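Comment apprend-on à un robot à ranger une chambre ?

Tu sais ranger ta chambre. Peut-être que tu n'aimes pas ça, peut-être que tu pousses tout sous le lit en espérant que ça compte, mais tu sais comment on fait. Un robot, lui, ne sait rien du tout. Le jour où on l'allume, il ignore ce qu'est un tiroir. Il ignore même qu'il a des bras.

À l'atelier Pirnholm, une petite équipe s'occupe de ce genre d'élève. Anqi Feng la dirige, Shiyu Xiao fabrique les chambres et Huiling Dai joue le rôle du professeur très, très patient.

Pourquoi ne pas lui donner une liste de consignes ?

On a essayé. « Ouvre le tiroir », ça paraît simple. Mais où est la poignée ? À quelle hauteur ? Faut-il tirer fort ou doucement ? Et si un vase est posé dessus, est-ce qu'il va tomber quand le meuble bouge ? Pour tout écrire, il faudrait un livre entier, et ce livre ne servirait que pour un seul tiroir. Le tiroir de ta cousine demanderait un deuxième tome.

Alors on fait comme avec les bébés et les chiots : on montre. Beaucoup. Chaque fois que quelqu'un montre un geste au robot du début à la fin, on appelle cela une démonstration. L'ordinateur garde deux choses : ce que le robot voyait et ce que ses bras faisaient, instant après instant. Le programme cherche ensuite ce qui se ressemble d'une démonstration à l'autre.

Une chambre qui n'existe pas

Un robot débutant est une catastrophe pour les meubles. C'est pourquoi ses premières leçons se passent dans une simulation, c'est-à-dire un monde calculé par ordinateur, un peu comme un jeu vidéo. Quand un vase s'y casse, on appuie sur un bouton et le vase est de retour. (Ne cherche pas ce bouton chez toi.)

Dans une simulation, on choisit aussi la décoration, et Shiyu ne se prive pas. Pour cette chambre, elle a voulu un sol rouge vif, un mur presque noir et une table de nuit au tiroir violet. Personne ne lui a demandé de refaire son salon.
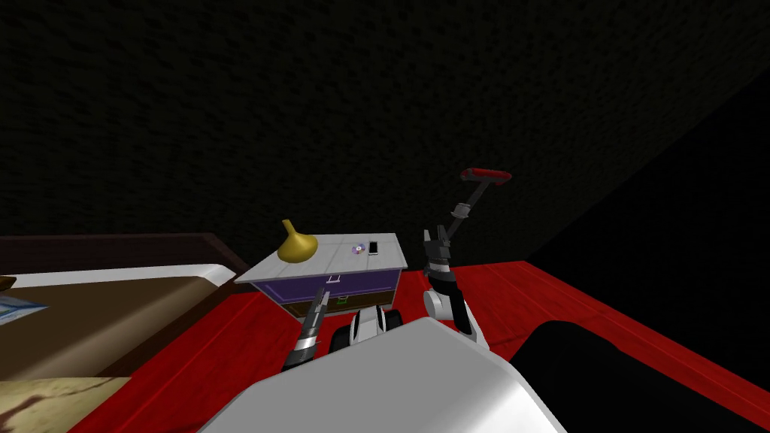
Qui fait bouger les bras ?

Pendant une démonstration, le robot ne décide de rien. C'est Huiling qui le commande, assise devant son écran, une manette dans chaque main. Elle avance la main gauche, le bras gauche du robot avance. Elle éternue, le robot éternue aussi, enfin, ses bras font un drôle de bond, et il faut recommencer.

Les deux bras peuvent avoir des occupations différentes. Dans notre chambre, la pince gauche est tendue vers le devant du tiroir violet, pendant que le bras droit tient bien haut un long outil à poignée rouge. Essaie donc d'approcher une main d'un tiroir en gardant un balai en l'air dans l'autre. Tu verras que ton cerveau travaille plus que tu ne le croyais.

Et les objets posés sur la table ? Un vase doré, un disque, un petit téléphone : le robot doit apprendre à vivre avec eux. Dans une vraie maison, les meubles sont rarement vides, surtout les tables de nuit.

Combien d'exemples faut-il ?

Plus que tu n'aurais envie d'en faire. Pour la leçon du tiroir, l'équipe a enregistré 1512 démonstrations. Huiling en a fait 400 à elle seule, et elle affirme qu'elle ouvre maintenant les tiroirs en dormant.

On ne peut pas répéter 1512 fois exactement la même chose, sinon le robot apprend par cœur, comme un élève qui récite sa poésie sans savoir de quoi elle parle. On change donc la place du meuble, la lumière, les couleurs, les objets. Lihua Zheng a préparé 68 chambres différentes — celle au sol rouge est, paraît-il, l'une des plus sobres.

Les exemples ratés

Lihua regarde ensuite les enregistrements et les trie. Une démonstration où le vase dégringole ne part pas avec les bonnes. On la met de côté avec une étiquette : « raté ». Elle peut encore servir à montrer au programme ce qu'il vaut mieux éviter. Tes dictées n'ont pas cette chance.

À toi de jouer

Demande à quelqu'un d'être le robot et bande-lui les yeux. Donne-lui une seule consigne à la fois (« lève la main », « avance un peu », « stop ! ») pour qu'il ouvre un tiroir. Retire d'abord ce qui est fragile. Recommencez 15 fois en changeant de point de départ, puis échangez les rôles.

Les mots à retenir

Démonstration : un geste montré au robot du début à la fin, et enregistré.
Simulation : un monde calculé par ordinateur, où les vases se réparent tout seuls.
Pince : la main du robot. Elle ne se ronge pas les ongles.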